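Reading time: 3 min

We use cookies to keep you signed in and to remember your settings. By staying on this page you're okay with that.

Two-legged ties: do away goals still count in extra time?

Asked December 21, 2008

Hi all, hoping someone can settle this before I lose a friend over it. I help run a small amateur soccer cup (we call it the Burcombe Cup, eight teams, nothing fancy) and this winter we're playing the semifinals over two legs for the first time. Kirell drew 1-1 at home against Lilero in the first one. The return is in February.

So my problem is, our rule sheet says "away goals count double if level on aggregate" and then a line later "extra time if still level." That's it, that's the whole thing! If the second leg also ends 1-1 we play 30 more minutes, fine. But if both teams score once in that extra half hour, is it penalties, or does Kirell go through on the away goal? My friend who coaches Lilero says his team would be robbed, and I kind of see his point. I've watched plenty of European games on TV and still couldn't tell you for sure.

Answer from Halvard Brekke

I refereed in a regional league for 14 seasons and this one used to come up every spring. In the European club competitions the away goal does count in extra time. So with your example, 1-1 and 1-1, then one each in extra time, the visitors go through and there's no shootout. Some cups do it differently, though. I worked one, the Løken Trophy, where away goals were only looked at after 90 minutes of the second leg and then thrown out, and another where they waited until the end of extra time before looking at them at all (that one got messy).

Your sheet doesn't say, so you have to pick one and write it down before February. Get both coaches to sign it. I once stood in a center circle in the rain for a good ten minutes while two managers read the same sentence at each other, and I wouldn't wish that on you. My own feeling is that the home side gets 30 extra minutes in front of its own people, so letting the away goal count evens things up a bit. Plenty of folks disagree!

Answer from cornerflag127

just go straight to pens. everybody loves pens

Answer from leftback_1317

Halvard's right about Europe. We had the same fight in our league and ended up dropping extra time altogether, mostly over the floodlights, which we pay for by the hour. Now it's aggregate, then away goals, then a shootout. Guys are tired by then anyway and I've never heard a player complain.

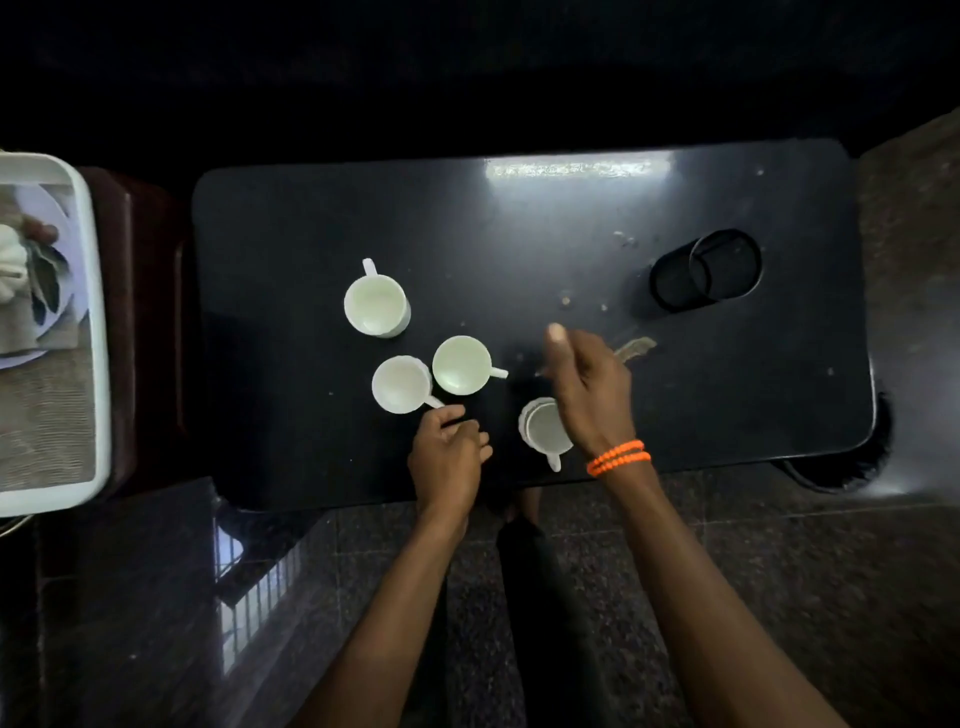 What happens to a yellow card from the first leg?

It stays with the player in most cups. Two yellows in separate games of the same round don't make a red, but they can add up toward a suspension, so check how many your rules allow before a player has to sit one out.

Comments (4)

mudboots: We use the Løken version and it works fine. Less math on the touchline.

Teagoal: wait so if it's 0-0 and then 1-1 in the second leg the away team wins??

leftback_1317: @Teagoal yep, the away goal does it, no extra time needed

mudboots: Good luck to Kirell anyway, I like an underdog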